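Hedar Two-Arm Tabletop Kit

Build page and parts notes, maintained by Dalia Benkirane
Last edited 10 August 2025

The Hedar is a pair of small robot arms you put together on your own table. It started as a shared-workshop build at Curkcombe, where four of us wanted something we could teach simple chores to, and it has grown into a kit that other people can order and bolt together without having to ask us every second question. (You can still ask. We like the questions!)

You get two arms, left and right, with white links and black joints. Each one ends in a gripper with its own camera mounted on the wrist. They clamp or screw down side by side along one edge of a table and share the space in front of them, so one can be busy at a plate while the other is off doing something else entirely. Watching that for the first time is a real thrill, and I still haven't gotten tired of it.

What comes in the box

Two sets of printed links, already cleaned up
Two gripper assemblies with spare finger pads
Two wrist camera mounts, cameras fitted
Motors and horns, labeled by joint
Two base plates and the hardware to fix them down
Cable set, including 4 spare wrist cables
Power supply and one splitter
A printed build booklet, 60 pages

What you need to bring

A solid table. A laptop that can handle several camera streams. A set of hex keys, a small Phillips screwdriver, and a patch of floor you don't mind crawling around on when you drop an M2 screw. The overhead camera isn't included, as most people already have one they like, but the booklet covers where to mount it.

Price and availability

The full kit is 2282 dollars. A single arm with everything it needs is not offered at the moment, though we sell the gripper assembly on its own for 378 dollars, mostly to people who already have arms from another build. The next batch of kits goes out in October. Orders are packed at the workshop on Bouazza Street and you can pick yours up there if you live close by.

Putting it together

Plan on a weekend for the first arm and an evening for the second. The second one goes so much faster, partly from practice and partly from having a finished arm right there to look at. Build the left arm first; the booklet is written that way around and the photos in it match.

Set the motor IDs before anything is screwed into a link. I skipped this on my own first build and had to pull the whole elbow apart again. The labels on the motors are there to help, but they only tell you where each one goes. You still have to write the ID to it with the setup tool.

The wrist is the fiddly part. The cable leaves the top of the housing and needs a generous loop before it runs down the arm, or it will go tight when the wrist rolls all the way over. Give it more slack than looks neat. Lahcen El Fassi has made a little clip that holds the loop off the link, and the print file comes with the kit files. When the wrist is powered, a small green light comes on in the housing - if yours stays dark, reseat the connector at the wrist end before you go hunting anywhere else.

Placing the two bases

Leave enough room between the bases that the elbows can swing past each other. The booklet has a paper template you can tape to the table. We ended up moving ours twice before drilling, and I'd suggest clamps for at least the first couple of weeks.

First jobs to try

Start with one arm and one soft object. A sponge is great. Move it left, move it right, put it in a bowl. Then bring in the second arm and hand the sponge across. Once that feels steady, try a real chore, and for us that has meant clearing up after a meal. It's a lovely test because everything in it is a different problem: a plate is wide and flat, a fork is thin and lies close to the table, and food scraps are small and go wherever they please.

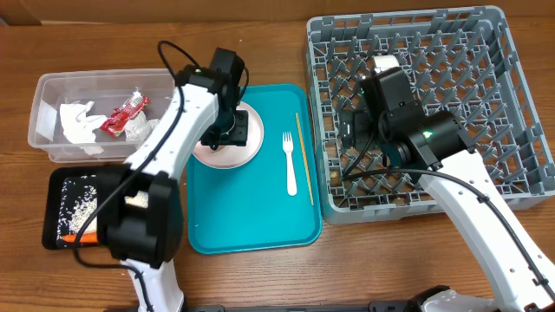 Rice is the hardest thing we've asked of it so far. The standard finger pads are made for edges and handles, and single grains slip right out of them, so Radwa Shehata is working on a pair of scoop-shaped fingers that snap onto the same mounts. They'll be added to the kit files as soon as she's happy with them, and anyone who already has a Hedar can print a set at home.

For plates, come down from above and close on the rim. Gripping too far in pushes the plate along the tray. For chopsticks, line the fingers up across the stick and keep the speed low for the last bit of the move.

Software

The arms run on Sostier, the control program we wrote for the workshop. It reads the cameras, records your demonstrations and plays them back, and it lets you set a limit on how hard the grippers squeeze. Set that limit low to begin with. Annatjie Khumalo looks after the code and posts release notes with each version.

Known issues

The shoulder on early kits can creak at full reach. A thin washer under the horn fixes it.

Gripper pads wear at the tips. Swap them when they go shiny.

If both arms drop off together, check the splitter first, then the wall socket.

Questions about orders go to Radwa Bensaid at the workshop desk. Build questions are best asked on the kit's message board, where there's a good chance another builder has a photo of the exact same joint.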